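Print this page
E-mail this article

4. What we found inside the cases

4.1 Labels first

I came into this part of the study thinking I'd be writing about screws. I had a whole sheet ready for them (type, length, where they ended up on the bench) and I barely used it. What I ended up filling my notebook with was reading. People who open an old office desktop spend an awful lot of time with their heads tilted, trying to read something printed sideways in a dim corner.

We had 38 machines at the Grindavcombe workshop, all tower or desktop cases passed on by offices, and 15 people working through them at whatever pace suited them. Everyone had the Grurnadard sheet beside them, the two-sided form that Bodesov use when they decide whether a machine is worth keeping whole. It starts with the power supply. I rather like that, as it's the part you can't miss once the side is off, and it usually carries more print than everything else in the case put together.

The trouble is that most of the print is no use for the job. The sheet wants three things: maker, output and efficiency mark. On a label like the one in Figure 3a those have to be picked out from among rows of certification logos. The black-and-white "80" badge is easy enough to find. The maker's name is down by the little square code and runs along the edge of the label, so you either turn the case or turn your head. Nearly everyone turned their head. I did as well when I tried it, and had a stiff neck by teatime.

Figure 3a. Power supply label, with the slotted bracket and white drive cage panel to its right.
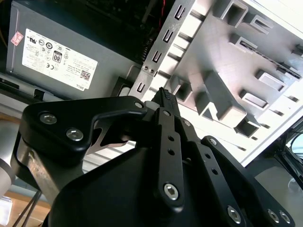 4.2 Memory, and why people go for it first

The sheet says power supply, then storage, then memory. In practice people went straight to the memory whenever they could get at it, filled in that box, and came back to the top of the form afterwards. I asked a few of them about it over coffee and the answers were all much the same: it's quick, it's familiar, and it feels like you've got started. One person called it "the starter before the main", and I've pinched that for my own notes ever since.

I think colour has a lot to do with it too. A blue module on a green board, as in Figure 3b, is about as obvious as anything gets inside a computer. You don't need to know what the part does to see that it's a separate thing. Compare that with a short cable or a clip in the same grey as the metal it's fixed to and you can see why the memory box on the form was hardly ever left empty, while the ones for brackets and rails often were.

We did have a few muddles over slots. The form asks which slot a module came out of and gives a tiny drawing with no top or bottom to it. If the case happened to be lying the other way round on the bench, the answer came out backwards. I'd like a simple arrow on that drawing and I've said so to Bodesov (twice, they've been very patient with me).

Figure 3b. Memory module seated in the main board.
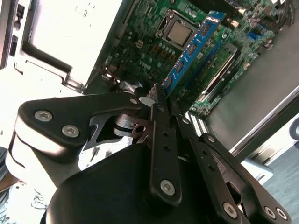

4.3 Cables, clips and the blue bits

If memory was the bit people liked, cabling was the bit they put off. The form has a single line for it, "leads present and tidy, Y/N", and that line produced more crossings-out than the rest of page one. What does tidy mean when the wires have to loop round to get anywhere? I'd have written Y for the case in Figure 3c, where the yellow and black power wires come down from beside the power supply and curl back towards the board. Two people who looked at the same kind of layout during the trial wrote N and underlined it.

There's a real question underneath all this, I think. A bundle that seems untidy to a newcomer may be lying just as it was put in at the factory. So a Y/N answer tells Bodesov something about the person with the pen as much as about the machine, and I've left that line out of the scoring in section 5.

The drive latches were a happier story! Anything in bright blue plastic got noticed, named and written down, even by people who'd never had a case open before. The names varied wildly, mind you. I have "catch", "caddy", "handle", "blue thing" and "blue clip thing" in the returned forms, and I've treated them all as the same part. The harness hanging beneath, in red, black and white with its small white connectors, was mostly "wires to drive", and that suited me fine.

Figure 3c. Inside of the case from above: power supply, wiring, blue latch on the drive cage, main board.

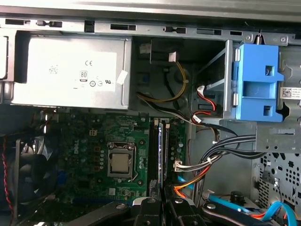 One of the menders at Abbasi, reading a draft of this section, felt I was being too soft on the cabling line and that it ought to be split in two, one box for leads that are missing and another for leads that are in the way. The same mender thought a beginner could answer both without any training at all. I'm fairly persuaded, and the revised sheet we send round in September will have it that way. Whether people will fill in two boxes more happily than one, I really couldn't say.

4.4 The awkward leftovers

Every session ended with a few parts that didn't belong to any box. Brackets, guides, panels with openings in them whose purpose isn't plain until you've seen what slots in. Figure 3d has some of this sort of shape in it, a pale grey piece with a hollow square projection at one side and a blue perforated strip close by. On the forms, pieces like that either went down as "other" or didn't go down at all.

I had 83 entries under "other" by the end, and going through them was the slowest job of the whole study.

Figure 3d. Pale grey structure with projecting features and openings.

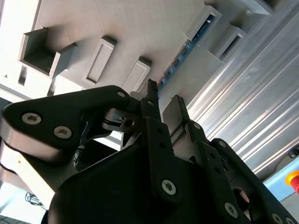 4.5 Changes to the sheet

From all of the above we've settled on a handful of changes. Memory moves to the top, as that's where people start anyway. The slot drawing gets its arrow. Cabling is split as described, and "other" gets a bit of blank space for a sketch, which several people had been adding in the margin without being asked. The power supply lines stay put for now, though the boxes are a touch wider.

Print this page
E-mail this article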